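I finally made my grandmother's cold beetroot soup last week, and I can't believe I waited until June! Reet Koppel gave me her version years ago, scribbled on the back of a bus timetable, and I'd lost it twice.
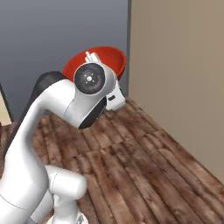
2 min read

The trick is the kefir. Reet swears by the full-fat sort, and she's right – the thin stuff goes watery once the cucumber is in. I grated 100 g of radish as well (not in her recipe, sorry Reet) and loved the bite it gave.

Dill, loads of it. Then hot potatoes on the side, with butter and salt. I had two helpings and took the rest to Birutė for lunch.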